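How to wash a printed white jacket at home and keep the print dark

Posted 15/05/2019 in Clothes Care

White clothes with black printing are beautiful when they are new. After some months many of them become gray in the white parts and pale in the black parts. I have worked 14 years in the laundry Rudilel, in Maremthorpe, and every June people bring us jackets which were washed too hot. In this page I write how I wash them in my own home, with a normal machine.

What you need

A mild liquid detergent without bleach
A soft toothbrush
A basin
One old white towel
A flat place for drying

Step 1. Test the print

Make a corner of the white towel wet with cold water and press it on a black part for one minute. Choose a place inside the hem if the print goes there. If the towel stays white, you can continue. If you see gray on it, do not soak the jacket at all. Wash it alone, quickly, in cold water.

Step 2. Prepare the jacket

Empty the pockets and brush out the dust from the corners. Close the zipper or the buttons, but leave the collar open. Treat the collar and the cuffs first, they are always the dirtiest. Put two drops of detergent on the toothbrush and move it in small circles. Wait 13 minutes. Do not rub on the letters, only beside them.

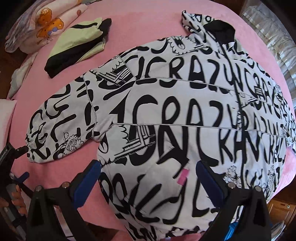 Step 3. Wash

Turn the jacket inside out. Choose the gentle program with cold water and a slow spin. My machine is an old Gruro and its slowest spin is 735 turns, this is still fine for cotton. Use half of the detergent which the bottle recommends. Too much soap stays in the fabric, and later the dust sticks to it.

Do not put fabric softener. It leaves a thin film, and on some prints you will see it as a cloudy spot.

If you wash by hand, fill the basin, press the jacket under the water and lift it again, many times. Please do not twist it. Change the water until it is clear.

Step 4. Dry

Take the jacket out as soon as the machine stops. Shake it one time, turn it to the right side and pull the sleeves straight. I dry mine flat in the shade, on a rack covered with a towel. Strong sun is good for plain white cotton but it makes black ink brown. Never use the dryer. 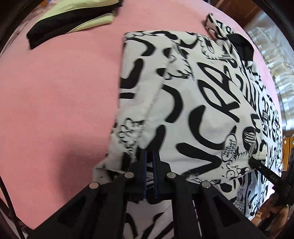
Step 5. Iron

Iron when the fabric is still a little damp, and from the inside only. Thick black strokes, like the brush ones on this white garment, can become shiny if the hot iron touches them directly. Begin with the seams. A zigzag stitch like the one going down the left panel must be pressed and not pulled, or it makes waves. For thin drawings put a cotton cloth between the iron and the fabric.

Mistakes I see often

Chlorine bleach on a yellow collar. It can make the yellow stronger and it eats the print. My colleagues at Tomaszewski, the dry cleaner next door, refuse to repair this damage.

Washing together with jeans. Even old jeans give some blue.

Keeping the jacket in a plastic bag during winter. Use a cotton pillowcase and fold it loosely, with the print to the inside.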